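Fandley Community Help > Computers and Printers > Repairs and Upgrades

Is £163 fair for more memory and a "full internal service" on an old Dell tower?

mossybucket
My desktop is a plain black Dell tower, bought second-hand through Furkovora. It's slow to start and slower with a few tabs open. A shop in Preslow has quoted me £163 to add 2 sticks of memory and do what they call a full internal service. I asked what the service was and got "we go right through it". Through what? They also said the power supply "may want replacing while it's open", which I hadn't asked about. The computer has never cut out on me. They then told me a new machine would be £420, as if that settled the matter. I can use a screwdriver but I've never had the side off a computer. Am I being had, and is it daft to try it myself?

plainflour
I wouldn't say had, but I'd want that quote broken down before I paid a penny. "Service" is a car word. There's no oil in a computer. You blow the dust out, you check the fans turn, and you've done it.

As for doing it yourself, shut it down, pull the mains lead out, lay it flat on its side and take the panel off. The blue plastic bits are the catches, so look for those before you start undoing screws.
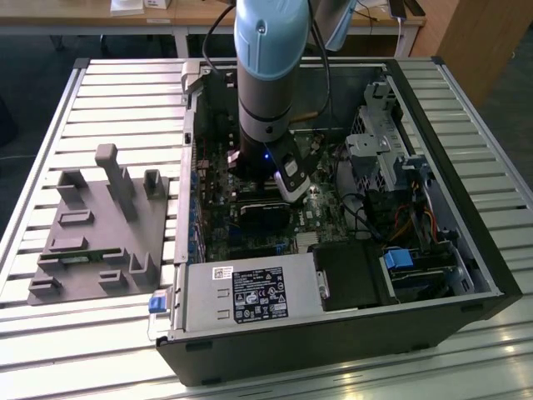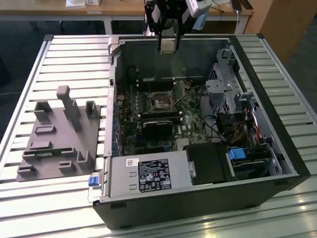
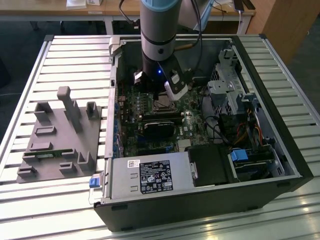 All black towers on their side with the panel off, power supply along the bottom.

Touch bare metal on the case before you go near the board. Memory slots have a clip at one end or both, and the stick has a notch so it only goes in one way round. If you're leaning on it hard, stop and turn it round. Leave the processor and its socket alone, whatever the videos say. You have no reason to be in there.

On the power supply, I'd ask them what fault they found. If it's "none, but they're getting on a bit", keep your money. And whatever you do, don't open the power supply itself.

gatepost_left
Just get a new one, they're all rubbish after a few years.

oddsock77
I don't agree with the one above, and I only half agree with the first. Have you checked it's memory at all? Open Task Manager when it's crawling. If the memory is nowhere near full and the disk is stuck at 100%, new sticks will do nothing and you want a solid state drive. I paid Tokarz for memory once on the strength of 2,000 glowing reviews and it made no difference I could see.

Also look up the exact model from the label before you buy any parts. Dell have made a lot of black boxes and they don't all take the same memory. Ask the shop which type they were planning to fit. If they can't tell you, I'd take it home again.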